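Aksoy publica sus normas para robots de dos brazos fuera del laboratorio

Skurnovgate, 26 de septiembre de 2022. Aksoy presenta la primera edición de su guía de buenas prácticas para robots de dos brazos que trabajan en salas corrientes, es decir, en sitios con mesas plegables, cables y alguien que pasa a buscar sus llaves. El texto ocupa 2 páginas. El borrador de mayo tenía 60 y lo terminó una sola persona, su autor.

La guía se ha redactado con Wever, que aportó los procedimientos de parada, y con Hollthorpe, que aportó las objeciones. Se aplica a cualquier sesión en la que los brazos se muevan cerca de mobiliario doméstico.
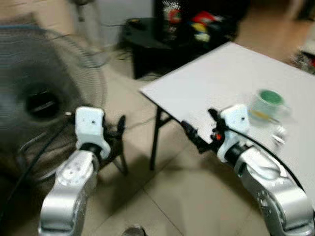
Última modificación de esta página: 26/09, 17:40

Los brazos a ambos lados de una mesa plegable blanca son la situación para la que se escribió el capítulo central. La norma pide comprobar que las patas de la mesa estén bloqueadas, fijar los cables que crucen el suelo y decidir antes de empezar qué vasos se quedan encima. «Lo decidiremos sobre la marcha» ya no se admite como respuesta en la hoja de inicio.

También se regulan los ventiladores de pie, asunto que consumió 3 reuniones. Pueden permanecer en la sala siempre que queden fuera del alcance declarado de los brazos, y ese alcance se mide con cinta métrica. Extender la mano y entornar los ojos deja de considerarse un método.

«Teníamos reglas excelentes para naves industriales vacías. Lamentablemente, trabajamos en habitaciones», explica Josué Batista, responsable de normativa de Aksoy.

Cada sesión requerirá 2 firmas: la de quien maneja el robot y la de quien tiene a mano la parada de emergencia. No podrán ser de la misma persona, aunque firme con letra distinta.

La guía puede solicitarse a la oficina de Aksoy en Skurnovgate. Las observaciones se reciben por escrito y, si tratan de ventiladores, con paciencia.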